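Qui sommes-nous ?

Le club Sestent réunit des étudiants, deux enseignants et un nombre variable d'anciens qui avaient juré de ne plus revenir. Il est né un mois de juillet, au fond d'un couloir de l'école de Dollatmont, d'un désaccord entre Morena Bellini et Osvaldo Vitale sur la meilleure façon d'apprendre à une machine à débarrasser une table. Le désaccord dure toujours. On lui a donné des statuts et une adresse électronique.

Notre sujet, c'est la manipulation d'objets ordinaires : assiettes, flacons, sachets, gobelets. Les membres exécutent eux-mêmes les gestes avec des pinces tenues à la main, les séquences sont enregistrées, puis triées, puis retriées par Tsehay Ayele, qui a des exigences. Ce qui survit sert à entraîner nos modèles. Une séance de collecte mobilise une bonne partie du club, beaucoup de câbles et une patience que le cursus n'évalue malheureusement pas.
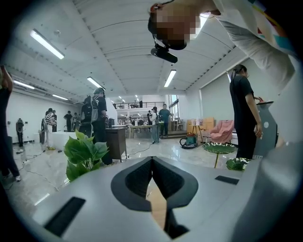

Le club compte aujourd'hui 54 membres, toutes années confondues. Les premières années arrivent en pensant programmer un humanoïde avant Noël et passent leur premier trimestre à poser des assiettes. Certains y prennent goût. Ysaline Masson, entrée chez nous pour valider une option, dirige maintenant le groupe « gestes à deux mains » et corrige la position de vos coudes sans qu'on le lui demande.

Ce que nous faisons dans l'année

Le mardi soir, atelier ouvert : mécanique des pinces, calibration, étiquetage des séquences. Le niveau requis est faible, le café aussi.

Une fois par mois, séance de collecte. Chaque équipe prépare sa liste de tâches et s'y tient à peu près. Notre record est de plus de 200 séquences gardées en une journée, établi par l'équipe de Fletcher Partington, lequel en parle encore.

Au printemps, le concours Wellden, où 11 clubs s'affrontent sur une table qu'aucun d'eux n'a vue auparavant. Nous avons terminé deuxièmes une fois. Les autres éditions figurent dans nos archives, consultables sur demande motivée.

Le reste du temps, nous rangeons — ou nous discutons de qui devait ranger.

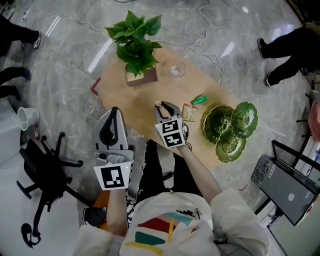
Une pince dans chaque main au-dessus de la table, avec les assiettes en forme de feuille.

Nous rejoindre

Aucune expérience en robotique n'est exigée. Nous avons eu de très bons éléments venus de lettres, de biologie et même de gestion. Il faut savoir refaire un geste lentement, noter ce qu'on a fait et supporter qu'une machine s'en sorte moins bien que vous, puis, certains soirs, un peu mieux.

La prochaine journée d'accueil a lieu le 1er février, salle D'Amico. Inscription auprès de Tsehay Ayele, de préférence avec un objet du mot « Sestent » correctement orthographié.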